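Nirkell 주방 손질 작업 데이터 카드

버전 4 / 최종 수정 2026년 6월 20일

개요
Nirkell은 가정 주방에서 이루어지는 채소 손질 작업을 기록한 자료 모음이다. 본 카드는 그중 양파 껍질 벗기기 항목(하위 묶음명 Cumine)을 다룬다. 수록 작업은 288건, 여기서 추출한 정지 화상은 3,174장이다. 촬영에 쓰인 주방은 46곳이며, 주방 한 곳이 학습용과 평가용에 동시에 들어가지 않도록 나누었다.

범위
대상은 적양파와 황양파다. 작업 단위는 양파 한 개이고, 마른 겉껍질에 손이 닿는 시점부터 양파를 내려놓는 시점까지를 한 건으로 본다. 썰기와 다지기는 별도 묶음 Marino에 들어 있다. 도마 없이 싱크대 위에서 벗긴 작업은 제외했다. 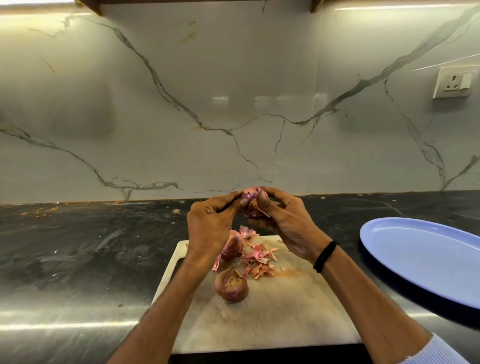 글·정리: Paraschiva Grecu | 검수: Szabolcs Lakatos | Gruscombe

도마 위에서 작은 적양파의 겉껍질을 엄지로 벗기는 단계. 상태 값은 "일부 벗김"이다. 도마에 놓인 나머지 양파 두 개는 손에 든 양파와 별개의 개체로 등록하며, 흩어진 껍질은 조각별로 나누지 않고 "껍질 더미" 하나로 묶는다.

주석 항목
object: 양파, 껍질 더미, 도마, 접시, 칼, 그릇
state: 안 벗김 / 일부 벗김 / 다 벗김
action: 잡기, 들추기, 당기기, 떼어내기, 내려놓기
surface: 도마, 조리대, 접시, 손

상태 판정 기준
마른 껍질이 한 군데라도 떨어져 속의 윤기 있는 면이 드러나면 "일부 벗김"으로 적는다. 뿌리 수염은 판정에서 제외한다. 껍질 조각이 양파에 매달려 있으면 아직 떨어지지 않은 것으로 보고 양파 영역에 포함한다. 손가락에 붙은 조각은 surface 값을 "손"으로 둔다. 양파 표면의 검은 점은 따로 표시하지 않는다.

도마의 얼룩과 칼자국은 객체가 아니다. 초기 판에서는 주황색 계열 얼룩을 황양파 껍질로 잘못 표시한 건이 있어 이번 판에서 모두 고쳤다.

파일 구성
annotations/ 주석 파일(JSON)
frames/ 정지 화상
splits/ 학습용·평가용 목록
CHANGES.txt 변경 내역

알려진 문제
- 얇은 실 모양 부스러기는 더미 경계에서 누락되는 경우가 많다. 면적 계산에는 쓰지 않는 것이 좋다.
- 밝은색 도마에서 연분홍 껍질의 윤곽이 실제보다 좁게 잡힌다.
- 양파가 손에 가려지면 보이는 부분만 표시했다. 가려진 부분의 추정 윤곽은 제공하지 않는다.
- 황양파는 적양파보다 건수가 적다. 품종별 수치는 splits/의 목록에서 확인할 것.

변경 내역(버전 4)
"반쯤 벗김" 값을 없애고 "일부 벗김"으로 통합. 접시와 그릇을 분리. 평가용 목록의 중복 항목 삭제.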